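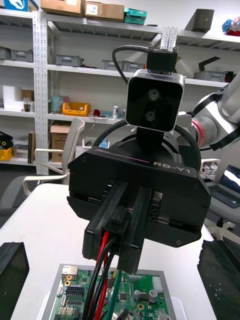
4. Connecting the wires to the control board

Please read the whole section one time before you begin. The work is not difficult, but it goes better when you know the next step already.

4.1 Prepare the table

1. Clear the table and wipe it with a dry cloth. A light-coloured surface is best, as small screws are easy to find on it.
2. Disconnect the Treltier power supply from the wall. Wait 2 minutes before you touch the board.
3. Put on the wrist strap and clip it to the earthing point.
4. Keep the board in its metal tray during all of this section. Hold the tray by its sides and do not put your fingers on the parts of the board.

CAUTION: Do not lift the board by the capacitors or by the Ethernet port. The solder under them can crack, and this damage is hard to see afterwards.

4.2 Sort the wires

The Clallwood wire set comes in one bag. Red is supply, black is return and green is signal. The colours are the same in every set which was packed after February. If your set is older, please look at the paper label in the bag and follow the label.

1. Take the wires out and lay them straight, without pulling on the ends.
2. Keep the black wires together as one bundle. Put the red wire on one side and the green wire on the other.
3. Check every end. If a strand is broken or stands out, cut the end and strip it again.

Note – if a wire has taken a strong bend in the bag, warm it in your hand and smooth it slowly.

4.3 Connect to the board

1. Turn the tray so that the Ethernet port is at the far left corner.
2. Connect the black wires first. Push each one until you feel it stop.
3. Connect the red wire.
4. Connect the green wire last.
5. Pull each wire very lightly. It must not move. If it moves, take it out and begin again with this wire only.

The wires should come to the board from above, with a little slack. Do not press them flat over the board and do not let them lie on the capacitors.

CAUTION: Never change a wire while the power is on, also not for a short test.

4.4 First check

Set the meter to the 2000 ohm range and measure between red and black. A reading under 500 ohm means that two wires are touching somewhere. Go back to 4.3 and look at the ends again – most often it is a single loose strand.

When the reading is good, write it on the Zotis record card, page 11, together with your initials. Kirsty Quinlan keeps the cards for the Whitelaw bench. Questions about the wire set go to Karabo Sithole.

Section revised 04/11/2025. The old drawing of the tray is removed.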